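Bisari Sink - open day recordings

README, last touched Dec 25, 2024. Earlier version of this file had the wrong folder names, throw it away if you still have it.

What you get

Recordings from the open day at Tarar, in April. Visitors drove a simulated arm in a simulated kitchen, everything in Windari, no hardware on the floor. Main job was the sponge job: get the sponge off the counter, bring it over the sink, let go in the basin. 3313 attempts kept. An attempt is one visitor pressing start until the visitor or the desk pressed stop. Good ones, bad ones, ones where somebody's kid leaned on the controller.

Not a benchmark. No leaderboard, no official split. We put it out so that the people who asked at the desk can look at it, and because Prusance wanted something small to test their loader on.

How the day ran

Doors opened in the morning, first groups were mostly families. Razia Jafri did the intro talk and Humaira Tanoli ran the two control desks with whoever was free. Each visitor got a short practice go (not recorded) and then recorded goes until the next person in line got impatient. Longest anyone held a desk was almost 30 minutes, and that was a retired dishwasher repair man who wanted to get it perfect. He did get pretty good.

A big screen over the desks showed the kitchen so the line could watch. People shouted advice the whole time. "Left, left, down" mostly. There's no audio in the set so you will not hear this, but it does explain some of the paths. Arm goes left, stops, goes right, stops, goes left again - that is usually two relatives disagreeing.

After lunch Mercy Mutiso gave the longer demo, scripted controller first and then her own hands on the desk. Those runs are in here too and marked as staff. Do not mix them in with the visitor runs if you want visitor behavior! They are much smoother and they will pull your averages all over the place.

The kitchen

One kitchen for the whole day. Black double sink in a marble counter, tall black faucet on the back rim, navy cabinets, window to the left. Soap dispenser stands to the right of the faucet and is a pain. Easily the thing that got bumped the most. We thought about taking it out at lunchtime and left it in.
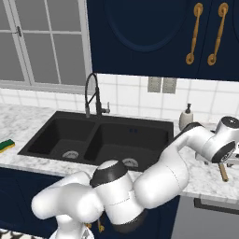 Kitchen Simulation Group, Prusance Open Days

The sponge has a yellow base and a green scouring layer. Start position gets moved a little between attempts, always on the counter, never in the sink. Lighting stays fixed. Faucet does not run, there is no water anywhere in this, and yes people asked all day. Water is slow to simulate and we had a line out to the stairs.

Cabinet doors were locked in the sim. Visitors tried the handles anyway, so you will find attempts where the arm goes nowhere near the sink and scrapes along the front of the cabinets for a while. Label for these is "off task". We kept them, some people may want them.

What is in an attempt

Joint positions and joint speeds
Gripper command and gripper opening
Sponge position and rotation
Contact flags for counter, sink, faucet, dispenser, cabinets
Rendered video
Outcome label
Short free text note from the desk, often empty

Positions are in meters, angles in radians. The first upload had angles in degrees for the morning only, this is fixed, but if your plots look insane before lunch you have the old copy. Get the new one.

Clock times are taken out on purpose. Order inside a session is right. Order between the two desks is not guaranteed, they ran on separate machines and the clocks had drifted by the time we looked.

Folders

visitors - everything from the public desks
staff - Mercy's runs, scripted and by hand
notes - desk notes as typed, with names stripped
tools - the little viewer and a script that checks your download

Viewer needs Windari installed if you want to re-render. For only watching the videos or plotting the numbers you need nothing from us.

Outcome labels

Done. Sponge ended up resting in either basin and the gripper was open.

Dropped. Sponge left the gripper anywhere else. Floor counts, counter counts, the rim counts.

Timed out. Visitor hit the limit, or walked off.

Off task. See above re cabinets.

Broken. Sim glitch. There are 13 of these, nearly all the sponge sinking into the counter. Kept in a subfolder so they don't sneak into training.

Labels were put on by Humaira and Lieven Van Loon from the videos, the week after. Where they didn't agree they watched it again together. Most of the arguments were over the rim between the basins: sponge sitting on top of the divider, is that in the sink? We said no. It is dropped. If you think it should be done then relabel it, the sponge position is right there in the data. 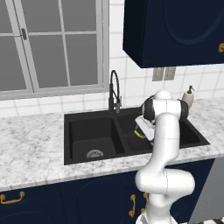

Can a school class use the recordings in a lesson without installing Windari?
The videos and the plain number files open with ordinary software, so a class can watch attempts, plot the arm's path and compare outcomes. Windari is only needed for rendering an attempt again from a new viewpoint.

Things we noticed (not science)

Coming in from straight above works better than coming in low from the front. Nearly every visitor starts low because that's how a person grabs a sponge, and then the forearm hits the edge of the counter and they have to back out. Kids figured this out faster than their parents. Or maybe they just minded less about starting over.

Letting go is harder than grabbing. People carry the sponge over the basin, then hover. And hover. Rizwan Jafri did a quick plot on the day of time spent hovering and the line really liked it, so it hung on the wall next to the coffee for the afternoon. The script for that plot is in tools, it's ugly, it works.

Depth is hard from one view. The big screen and the desk screen showed the kitchen from different places, and visitors who looked back and forth did better. Those who only looked at the big screen tended to close the gripper too early. We'd like to test this properly some time. Nothing in the data tells you which screen a visitor was looking at so please don't write to us with a result on it.

The far basin wall gets hit a lot. Sim doesn't care but on a real arm that would be an expensive afternoon. Force values in the contact flags are not calibrated against anything. Treat as touched / not touched.

Visitors and consent

Everybody who sat at a recorded desk was told so on a sign and again by the person at the desk. Under 8 only with an adult next to them. No faces, no voices, no names, no ages. We recorded the arm and the sponge and that's all. Visitor numbers were handed out per seat and not per person, so one visitor who came back later has two numbers. Don't use them to say how many people came.

If you were there and want your attempts out, tell us which part of the day it was and which desk, and we'll remove the session. One family did this already, their session is gone from the current upload.

Known problems

Second desk, late morning: the controller stick had a drift to the right. Swapped at lunch. Sessions with the bad stick are marked "stick" in the notes. Not every one was cought.

A few videos are a bit shorter than their number files. Video stopped when the desk pressed stop, the numbers kept going for a moment. Cut the numbers to match.

Desk notes are in whatever language the person at the desk was typing in. Mostly English. Some of Lieven's are Dutch and some are only punctuation.

Sponge is stiff. Squeezing does not deform it, so gripper opening while holding is near constant. No good for studying grip.

Only one kitchen, one arm, one sponge. A policy trained on this will know this sink and no other sink. Razia tried the obvious thing and moved the whole counter over to one side, and it fell apart right away.

Good for

Looking at how beginners steer an arm
Teaching, plotting, first loader tests
Checking whether your outcome detector agrees with two tired people

Bad for

Anything on a real robot without a lot of extra work
Claims about the general public, these were people who chose to come to a robot open day
Cleaning. There is no scrubbing in it at all

If you run your own open day

Bring a spare controller. Put the reset button on the visitor's side of the desk, we had it on ours and spent half the morning reaching over people. Put the practice go on a different desk if you have the room. Keep the intro talk short, Razia cut hers in half after the first group and the second group asked better questions. And tape down the cable to the big screen, ours got kicked out twice.

Changes

Angles fixed for the morning sessions
One session removed on request
Broken attempts moved to their own subfolder
Folder names in this file now match the actual folders

Contact

Mail to the group inbox goes to Humaira and Mercy. Bug reports for the viewer go to Rizwan. Include the session name and what you see, a screenshot helps. Bugs in Windari itself are not ours, we just pass them on. Next upload will have the missing notes from the second desk, once Lieven finds teh laptop they were typed on.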